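Small Pots Log
README and data card, July revision
Maintained by Temitope Okeke. Measuring by Abimbola Onuoha and Salamatu Tamuno. Spreadsheet cleanup by Océane Lachance.

What this is

A table of 200 cooking sessions with small electric pots, the kind with a lift-out or fixed steel bowl, a glass lid and one knob. Most of the sessions are potatoes, eggs, rice or noodles. There is a second, shorter table on the pots themselves: what the bowl holds, where the marks are, how the lid vents, how far the handles stick out.

We started it after an argument about whether the numbers printed in pot manuals mean anything. My view was that they mostly don't. I still hold it, with less confidence about rice.

Please read the section called Known problems before you quote anything. The first version of this table was passed around without it and ended up in a blog post titled "The Science of One-Pot Potatoes." There's no science of one-pot potatoes in here.

Files

sessions.csv: one row per cooking session
pots.csv: one row per pot, 12 pots
marks.csv: measured volume at each capacity mark we could read
notes.txt: remarks typed on the day, spelling left alone
retired.csv: rows we no longer believe

Columns in sessions.csv

There are 8.

session: a running number. Gaps are rows that moved to retired.csv.
pot: short name of the pot, matching pots.csv.
food: one word. "Potato" covers every variety, and I know that is a problem.
water_ml: water put in, measured by jug.
setting: the knob position as the cook understood it.
minutes: time from turning the knob to the first successful fork test.
lid: on, off or tilted.
cook: initials.

The setting column deserves the least trust. Knobs on these pots are small, the printing next to them is smaller, and two of our pots had words that had already started to wear away. When a cook wrote "medium," it could mean the word medium, the middle of the travel, or a place the cook liked. Océane wanted to convert everything to low, medium and high. I said no, and the column still holds whatever was typed. If you convert it yourself, say so when you publish.

Columns in pots.csv

pot, stated_liters, brim_liters, bowl_finish, marks (yes, no, partial), vents, handle_span_cm, lid_rim, knob_type, remarks.

stated_liters comes from the box or the shop page. brim_liters is what we got by pouring water in until it was about to spill. The two hardly ever agree, and the difference always runs in the direction you'd expect from people who sell pots. Nobody can cook in a pot filled to the brim anyway, so neither number tells you how much soup you'll get. We kept both because people asked.

Capacity marks 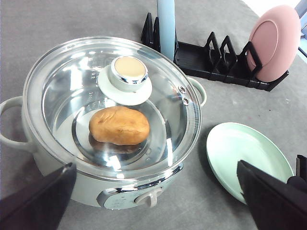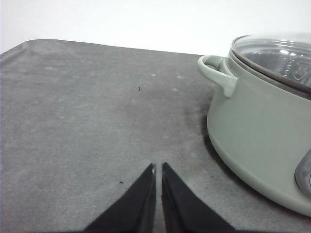
Reading a capacity mark inside a steel bowl is harder than any manual admits. The line is shallow, the wall around it is polished, and whatever light is in the room shows up as a bright streak just where you're trying to look. With the glass lid on you are also reading through a second set of reflections. Take the mint-green pot in the first picture: the marks up the inside wall are there, but faint, and the streaks on the steel are a lot easier to see than they are. The potato-shaped thing at the bottom of that bowl raises another matter, because once something is sitting in the water the line tells you the level and not how much water you poured. For that reason water_ml is always a jug reading. The marks were checked separately, with nothing but water in the bowl and the lid off.

For marks.csv we used a jug graduated in steps of 50 ml. Abimbola poured, Salamatu looked, and they swapped and did it over. Where they disagreed by more than one step, both readings are in the file and the agreed column is blank. Please don't average them. One of the two was wrong and we don't know which.

Several marks sit on a curved part of the wall, close to the bottom, where a small change in height is a large change in volume or the other way around depending on the shape. Those rows have curved = yes. I would throw them out. Abimbola thinks they're useful for comparing one pot with itself, and she did the pouring, so they stay.

Lids and vents

vents is the number of holes in the lid glass or rim, as counted with the lid in the hand. It says nothing about whether the holes do anything. Two cooks were certain that a pot with two vents boils over less than a pot with one. I went through their sessions looking for this and found that they had also been using less water in the two-vent pot. You can't get an answer out of that, so don't try.

A tilted lid was recorded when the cook remembered. I suspect a fair number of "on" rows were tilted for part of the session, especially the noodle ones. Noodles foam.

Handles

handle_span_cm is the outside distance from one side handle to the other. It's the most boring column and the one I'd defend hardest. Shop pages give the width of the pot and leave off the loops, and then the thing won't go on the shelf. Jummai Olaniyan measured all of them with the same tape in one afternoon, which makes it the only column with a single measurer and a single method.

She also added a remark for each pot on whether the loops were comfortable with oven gloves on. Those are her hands and her gloves.

Pot names

kendik-a, kendik-b: bought under the Kendik name, same box, different knobs
trirkov: one pot, sold as Trirkov, knob replaced before we got it
clirkonden: one pot, secondhand, no manual
The remaining pots carry no name we could find and are called by color and a letter, such as green-c or cream-a. The color words are ours. What one cook called mint another called sage, and at one point the same pot was in the table under both. That has been merged. If you find a leftover, the session number is enough for us to fix it.

How the potato rows were done

The cook picked a potato, weighed it if the scale was free, put it in whole and unpeeled, added water by jug and turned the knob. The fork test began when the cook felt like beginning it. Later sessions use a table fork pushed in at the thickest part. Early ones say things like "seems OK."

Weight is in notes.txt where it exists. It isn't a column because too many are missing, and I didn't want a half-filled column tempting somebody into a regression. The minutes for a whole potato depend so heavily on its size that comparing pots on the potato rows without the weight is close to pointless. The eggs are better. An egg is at least more like another egg.

Known problems

Cold starts and warm starts are mixed. If a cook made eggs and then a potato in the same pot, the second session began with a warm bowl. We only began noting this late, in notes.txt, under "warm."

The pots were never used on the same kind of surface. Some cooks had a bare counter, some a mat or a folded towel. I doubt it matters. I haven't tested it, so that is only a doubt.

Tap water, whatever came out.

One cook accounts for far too many of the rice rows. She's good at rice. The figures for rice are hers and may not be yours.

Minutes are whole minutes and bunch up at the fives, which tells you how people look at a clock.

The kitchen plug and the extension cord were both used for the Trirkov pot. Its times are scattered enough that I moved half its sessions to retired.csv and probably should have moved the rest.

What it might be good for

Checking whether a pot fits your shelf. Seeing how far a stated volume can be from the volume at the top mark. Getting a very loose idea of when to go and look at your eggs. Teaching somebody to clean a messy table, which is what Océane has used it for, with some success.

What it isn't good for

Ranking pots. Please stop ranking the pots. It also shouldn't be used for food safety times, for energy figures (we had no meter), or to settle whether steel bowls cook faster than coated ones. We have too few coated bowls, and they were bought by the same person, who likes them.

Changes in this revision

Merged duplicate color names.
Moved the "seems OK" fork tests to retired.csv where there was no second note.
Added curved to marks.csv.
Removed the star ratings. They were mine and I'm sorry about them.
Fixed the row where water_ml held a phone extension.
Credit to E. Eglītis for spotting that kendik-b had its brim and stated volumes swapped.

Corrections

Send the session number, the column and what you think is wrong. If you have measured one of the same pots, send the jug readings too, including any that look bad. We don't add sessions from memory. "Usually takes me fifteen minutes" has been offered several times and turned down every time.

Open items

Weigh the potatoes, every time, from the next session on (Temitope).
Second reading of the marks on green-c with a finer jug (Salamatu).
Decide whether retired.csv should stay in the download. Jummai says yes, Océane says people will only use it.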